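Vamia Water Workshop
Notebook, Rusell cistern
July 29, 2023

Subject: leak test, first-flush chamber, and condition of the filter basket. Entry made at the bench on return from the site.

The cistern at the Rusell branch library was last worked on in May, when the crack below the overflow was patched and the old downspout connection was replaced. The tank was left to fill from the roof and then topped up by hose to the test mark. The hose was shut off at the wall and the hose end taken out of the hatch before the test began, as was not done in May. The May result should be treated as void. See the note in the margin of that entry.

Method

The outlet valve was closed and capped. The drip line to the planting beds was disconnected at the union. Level was read against the steel rule fixed inside the hatch, with the reader standing on the same block each time. A bucket with straight sides was filled and set in the shade next to the tank as a check on evaporation. The hatch was kept shut between readings.

The level was read at the start, and again after 12 hours. The drop inside the tank was 3 mm. The drop in the open bucket was larger than this, which would be expected with the tank covered. The rule is hard to read to better than a millimeter with a flashlight, and the result should be taken with that in mind.

The patch below the overflow was dry to the touch on the outside at both readings. A strip of brown paper had been taped under it and showed no mark. The paper under the outlet fitting did show a mark, the size of a thumbprint, on the side toward the wall. The fitting was tightened a quarter turn, and fresh paper was taped in place. It has not been looked at again yet.

Finding: the patch is holding. The outlet fitting is the likely source of whatever loss there is. The tank may stay in service, with the fitting watched.

First-flush chamber

The chamber is meant to take the first dirty water off the roof and hold it back from the tank. It has a floating ball that rises and closes the throat when the chamber is full. On opening the chamber we found the ball sitting to one side on a ridge of grit and roof granules, so that it could not seat fully. Water would have gone on passing down into the chamber during a storm and out through the slow drain, which wastes clean water but does no harm to the tank.

The grit was scooped out by hand and the chamber was rinsed with one bucket. The ball was wiped and checked for splits. None were found. With the chamber filled by hose, the ball rose and closed as it should. This was repeated with the flow turned low, and it closed again, though more slowly.

The slow drain at the foot of the chamber was blocked with a mat of oak flowers. It was cleared with a length of soft wire. The drain screen is missing and does not appear on the parts list for the site. Whether it was ever fitted is unclear from the earlier entries.

Filter basket

The Mistero basket was lifted out and knocked clean over the compost. The mesh is sound. One of the tabs that hold the basket in its ring has bent inward and lets the basket sit slightly low on the north side. It was bent back with pliers. If it bends again, the ring should be changed as a whole, as the tabs are not sold separately.

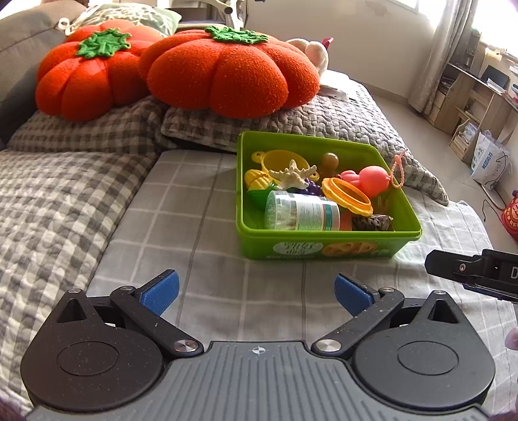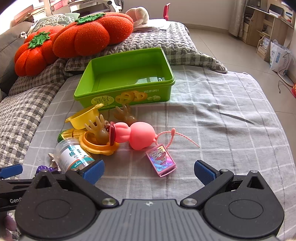 Small parts for the Rusell tank continue to be a weak point in the work. Washers, hose clips, end caps and drip emitters came back from the site in three separate bags, none of them marked, and sorting them took up the first part of the bench time. From the next visit, all loose parts are to travel in a single open box with straight sides, of the same general kind as the green one with the Chinese characters on its front, so that the contents can be seen from above. A written label with the site name goes on one end. Used washers are to be thrown out at the site and are not to be returned to the box. Emitters that need soaking should be put in a jar with a lid and carried upright. The tray in the van stays reserved for hand tools.

Drip line

The line was reconnected after the second reading and run for the first time since the hot spell. The beds along the parking lot side took water evenly. The bed by the book return did not. The last length of tube there is higher than the rest, and with the tank at the test mark there is very little head to push water up to it. The emitters on that length gave a slow bead and then stopped.

Ten emitters were pulled from that length and checked at the bench:

Clear and working: 6
Partly blocked, cleared by soaking: 3
Split, thrown out: 1

The blockage is a fine tan silt, the same as that found on the floor of the tank near the outlet. The outlet draws from too low a point. This was raised in the May entry and left open. A floating intake would solve it, but would also give up a little of the water at the bottom of the tank in a dry month. On balance the workshop favors the floating intake. The library has already asked twice why the line clogs.

A small pump is the other choice. The Lukoševičius unit on the shelf would serve for lift, but it needs a float switch and a covered outlet on that wall, and there is no outlet there at present. Running an extension cord across the walk is not acceptable, even for a trial. The pump is therefore set aside until the library's electrical work is settled. Moving the bed's feed to the lower side of the curb may be enough by itself and costs only the price of the tube.

Water use

The branch keeps a log sheet inside the door of the garden closet. According to the sheet, 200 gallons were drawn from the tank between the end of May and this visit, nearly all of it for the beds. Several lines have an amount but no date, and one has a date but no amount. The missing amount was left out of the total and has not been guessed. The sheet should be replaced with one that has a printed column for each, and a pencil on a string. The pen that was there had dried up.

Library staff asked whether the tank water could be used to rinse the children's rain boots and the outdoor toys. The answer given was no. The water comes off a shingle roof with birds on it and is for plants only. The sign on the tap saying so has faded and can no longer be read from the walk. A new sign is needed soon, in larger letters, and with the faucet handle removed when the garden closet is locked.

Safety

The hatch lock is stiff but works. The hatch was locked on leaving and the key was returned to the front desk. The block used for standing on has a chipped corner and rocks – it should be swapped for the low step before anyone reads the rule again. Gloves were worn for the chamber and basket. Granules from the shingles are sharp, and one glove was cut at the fingertip.

Open items

Check the paper under the outlet fitting. If marked, drain to below the fitting and renew the washer.
Drain screen for the first-flush chamber: measure the throat, then order.
Price the floating intake and the tube for the book return bed.
New tap sign and new log sheet.
Step for the hatch.
Add the Mistero ring to the parts list.
Correct the May entry with a line through the leak figure, keeping it readable.

Ball valve on the overflow was not tested. There was no time to fill the tank past the mark, and the library was about to close.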